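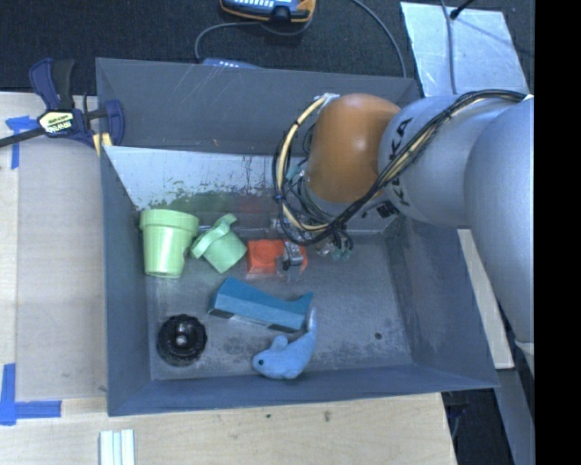
Can I ferment cabbage in a big storage bin?

My brother-in-law swears by making a whole winter's sauerkraut in one go, and he wants me to do the same with the 41 pounds of cabbage we split from the farm stand in Hestholm. I've only ever made it in half-gallon jars. He says to forget jars and crocks and use a large rectangular bin with a lid. He means the same sort of shape as the gray one in the photo, with tall walls that slope in toward the floor, and he claims the slope helps "press the cabbage down." I don't buy it. If anything I'd think the weight board gets stuck halfway, or fits at the top and leaves gaps. And scuffs like the ones on that floor would bother me in anything holding food for six weeks. He's done it twice and "nobody got sick," which doesn't prove much to me. Has anyone here really done this, and did it taste any better than jars? Also, how much salt? His recipe just says "a few handfuls."

Carla Semaan

Dorota Wieczorek
Your brother-in-law is half right. Large batches are fine and people have made them forever. The container is where I'd argue. It has to be sold as food grade, in writing, on the bin or the label. A storage bin from the garage aisle doesn't count, whatever the guy at the store tells you. Salt and acid sit against that surface for weeks.

The slope does nothing for you. Cabbage gets pressed down by the weight you put on it. You're right about the board too: cut it to fit the level where the cabbage ends up after a day of salting, which is a lot lower than where you started. I cut mine too big the first year and had to saw it down with brine on my hands.

Salt: weigh it. Two percent of the trimmed cabbage, so if you end up with 19 kilos before coring and a bit less after, weigh again after. My last batch was 1521 grams of cabbage in one jar and I still got the scale out. "A few handfuls" could be anything. Use plain salt with nothing added.

Keep everything under the brine, somewhere in the 60s Fahrenheit, and start tasting at three weeks. White film on top I skim off. Fuzzy, pink or slimy, the whole thing goes out.

As for taste, I can't tell my big batches from my jars. People say they can. I'd like to see them do it blindfolded.

Peixoto
just use a bucket. food grade bucket, lid, plate on top, done. my grandmother never weighed salt in her life and hers was better than anything with a recipe

Hostdale
I'd skip the single big batch for another reason. If it goes wrong you lose all 41 pounds. I lost a whole one in January and went back to three smaller crocks, different shelves, same salt. One of them came out soft and I still had the other two. Also be careful with the plate idea above, a dinner plate in a wide bucket lets shreds float up all around the rim. Put a couple of whole outer leaves over the top first and tuck them down the sides.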